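**Ovatholm's two-arm rules now fit on a page, which took 70 pages to arrange**

The robot bench at Ovatholm has a new code of practice, in force from August. The old one, inherited from the supplier Caron, ran to 588 numbered clauses and was admired mainly by whoever bound it. The new one has five rules, plus a 70-page annex explaining why there are only five.

Rule one deals with parts. Push buttons, nuts and switch blocks start in the blue tray, and the steel tray stays clear until a run begins. Rule two gives each arm its own end of the table. Crossing the middle requires a written request, and the form is longer than the rule.

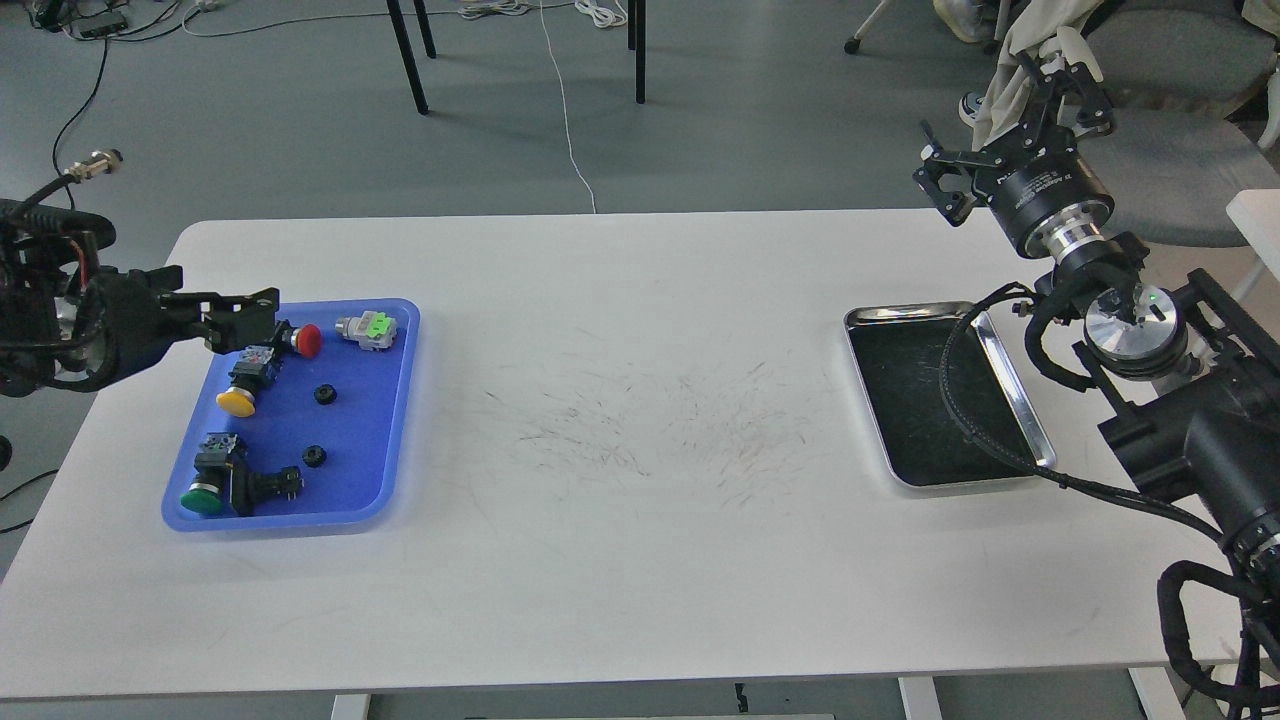 Bonum, which runs a similar bench, replied within the hour that five rules were two too many, and that its own people had managed with three until somebody asked where the third was written down. Ovatholm has thanked Bonum for its input and kept all five.

The third rule is the one people grumble about. A red emergency stop lying in a tray of parts is a part, and it stops nothing. Anyone training at the bench must be shown the real one before touching anything, and must sign to say they can tell them apart. The signature sheet has its own sheet. 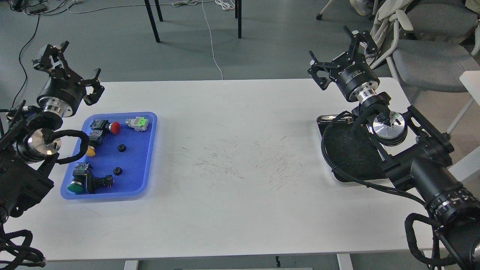 Rule four covers cables. They have to be checked at the start of each shift for anything that could snag on a tray or a moving joint, and the check must be done by a person standing up. The drafters would not say what prompted the last three words.

Rule five says no one reaches over the table while either arm has power. It replaces 41 of the old clauses, several of which contradicted each other on the subject of sleeves. 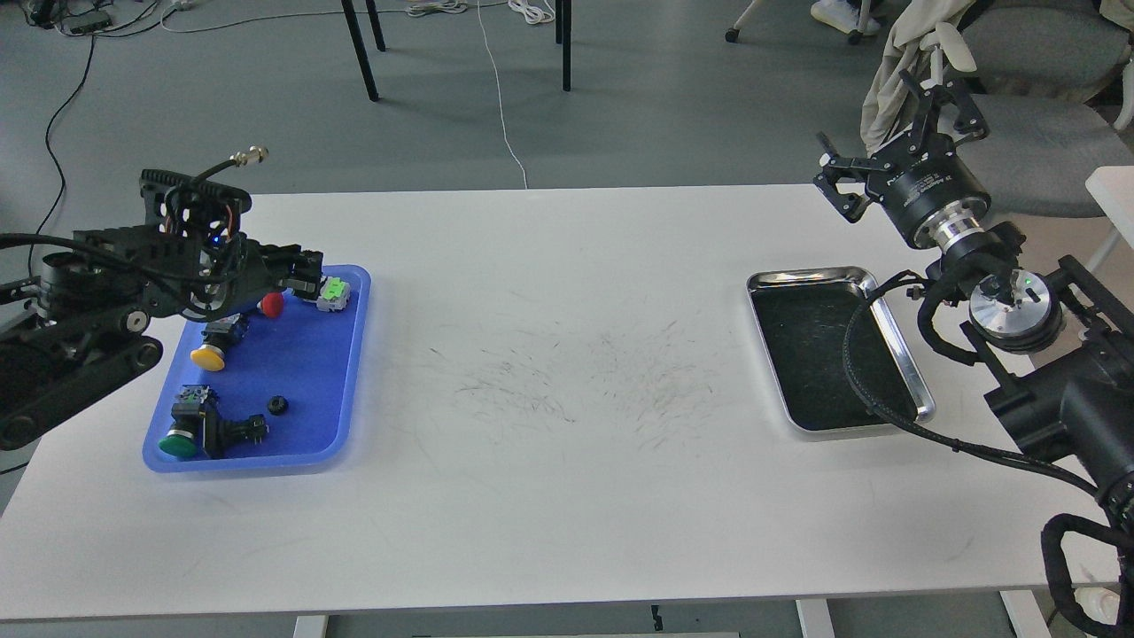 Copies are going up next to the bench and at the sister site in Ullik, where the printer is out of toner. Comments are open until the end of the month. They should be kept to one page, annexes not included.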